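Kahraman Foundation Opens Second Round of Small Grants for Neighborhood Repair Workshops

2/23/23

The Kahraman Foundation has opened applications for the second round of its Small Workshop Grants, a program that supports neighborhood groups offering repair and basic craft instruction to local residents. Groups may request up to $3000 toward tools, safety equipment and rent. The foundation's board approved the new round at its February meeting.

The first round was limited to groups within the Braver city limits. Eligibility has now been extended to the surrounding townships, including Kakska and the lakeside communities, where residents had asked to be included. Groups that received funding in the first round may apply again, provided that their final report has been accepted.

"Many of the requests we received last year came from outside our service area, and we were obliged to turn them down," said Volkan Yaman, program director at the foundation. "The board has corrected that, and we expect a wider range of proposals as a result."

Applicants must show that they have regular access to a suitable space and that at least two instructors are committed for the full grant period. Workshops must be open to the public at no charge. A fee for materials may be collected from participants - it must be stated in the application and may not be raised once the grant has been awarded. Funds may not be used for vehicles, alcohol or the purchase of real estate.

Awards will be paid in two installments, the first on signing and the second after a brief progress report. The foundation has also set aside $2000 to help small groups meet the cost of liability insurance, which several organizers named as the main obstacle to opening their doors. Requests for this support should be made on the same form.

Sonov Public Library will again host information sessions for applicants in its ground floor meeting room. Aslı Aydoğan, who coordinates adult programs at the library, said that staff will be available to help with budgets and with translation of the form. Registration is not required, but groups are asked to send no more than five members to each session.

Application forms are available at the library's front desk and at the foundation's office on Mill Street. Completed forms may be delivered by hand or by mail. Applications that arrive without a signed budget page will be returned. Questions about eligibility should be directed to the program office during business hours.
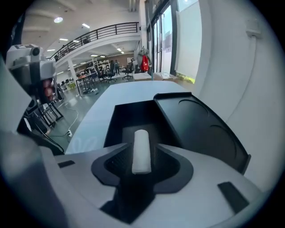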